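Trurkside Repair and Reuse Project
Progress report to the Melis Fund
Sat 26 February

Dear all,

It has been a very good winter at Trurkside and I'm delighted to have so much to tell you. When I last wrote, in November, we had the keys to the old shop on Trevow Road, a leaking back gutter and one working sewing machine. We now open four days a week, the gutter is mended (twice, the first go didn't hold) and there are five machines going most afternoons!

Repairs
We have mended 400 items since the doors opened, against the 200 we promised you for this stage. Lamps and toasters make up the biggest share, then coats with broken zips, then chairs. Chairs take up far more room than I ever allowed for, and we've had to start booking them in by the day. Our success rate is best with clothes and worst with kettles, where the parts are often sealed in and there is little we can do except explain why.

Teaching
The evening classes have filled every time. We have had 27 people through the basic sewing course, and nine of them have come back to help at the Friday mending table, which is lovely to see. The electrical safety course started three weeks late while we waited for the tester to be calibrated. It is running now and the first group finishes next month.

The swap shelf
This was a small line in our bid and it has grown into one of the busiest corners of the shop. People leave household things they no longer want and take what they need, with no money changing hands. Crockery goes fastest. We sort it into baskets by type of use, so that someone setting up a new kitchen can look through mugs and bowls without digging in boxes. Some 125 households have used the shelf so far, many of them from the Clusa estate, and we'd like to extend it to bedding if we can find dry storage.

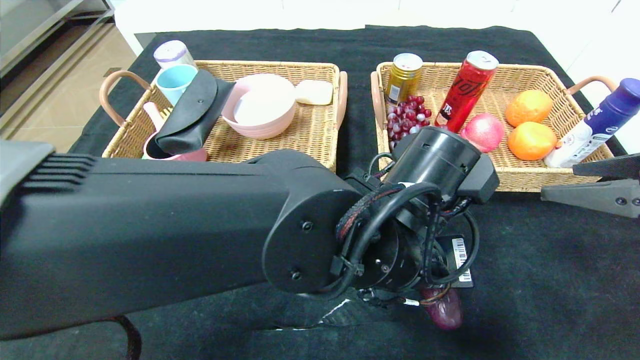

Mugs, a bowl and a glasses case in one of the baskets.

Money
Spending is close to plan. We are under on publicity, as word of mouth has done most of the work, and over on heating. I would like to move the publicity underspend across to heating and would be glad of your agreement by email.

Next
The bike stand arrives in the spring and we already have a waiting list for it. We also want to try a Saturday morning session for families, with simple jobs that children can take part in. Do come and visit, any open day will do, and bring something broken.

With warm thanks,
Sombat Nuchit
Project lead, Trurkside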